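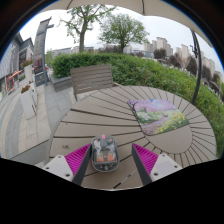 ## When one finger lags behind the other

If you've had your Jendoditz hand gripper for a while, sooner or later you'll squeeze the trigger and one finger will close a little ahead of the other. Mine did it at 2876 closings, well short of the 4000 I'd been told to expect before the pads needed any attention. The object gets shoved sideways, the slow finger catches up, and whatever you were holding squirts out toward the edge of the table. Then you get code 11 on the handle and the trigger goes slack.

Rosalba Gatti had the same thing on hers, so we compared notes, and what follows is the routine we both use now. It works on the patio as well as it does at a bench (I do most of mine outside, weather permitting).

**Caution:** Code 11 doesn't cut power to the fingers. The trigger feels dead, but the drive can still snap shut when it resets. Keep your fingertips out of the gap until you've done step 2!

### Clearing the fault

1. Let go of the trigger completely. Don't pump it. I pumped mine, and got a very sore thumb out of it.
2. Slide the battery out of the handle and wait for the light to go off.
3. Set the gripper down and ease both fingers open by hand. They should move together. If one feels gritty, go to "Cleaning the pads and pivots" before you do anything else.
4. Put the battery back in with the fingers open and pointing away from you.
5. Squeeze once on nothing at all, slowly, and watch where the pads meet. You want them meeting in the center of the gap.
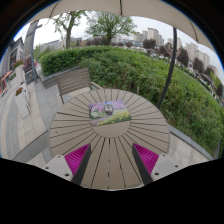
*Gripper over the table, open gap between the two magenta pads. Keep the space between them clear for step 5.*

If they meet off center, go on to the next part. If they meet nicely, try a real object, but pick something you don't mind dropping.

### Cleaning the pads and pivots

1. Battery out again. Yes, again.
2. Brush along the ridges of each pad with a dry toothbrush. I was sent a tub of Gritside cleaner and I'd skip it on the pads — it left mine slick for days.
3. Look at the screws in the white mounting blocks. Snug is enough. Fulvio Cattaneo cranked his down hard and the finger on that side bound up worse than before.
4. Open and close both fingers by hand until they move evenly, then repeat the slow squeeze from step 5 above.

**Note:** If you have the older Dollus handle, its light stays on for a bit after the battery is out. Give it longer.

### Trying it on something real

Flat things lying on slats are a lousy first test, because the pads have nothing to press against. Start with something small and rounded that stands up off the surface. Come in from above with the object midway between the pads, close slowly, and stop the moment either pad touches. If the object slides before the second pad gets there, the lag is still there and you should open up and let go. 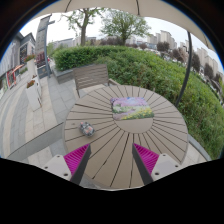

*Small rounded object to the left of the table's center. Line the gap up with it before you lower the fingers.*

Once that goes well, move up to smooth plastic, like a computer mouse. Smooth shells show a lag that a rougher object will hide, so I wouldn't call the fault cleared until I'd closed on one without it creeping.

If code 11 comes back right away, stop using the gripper and leave the battery out. A worn drive link is the usual cause, and the Campos spares kit has the part; fitting it is covered in the next section.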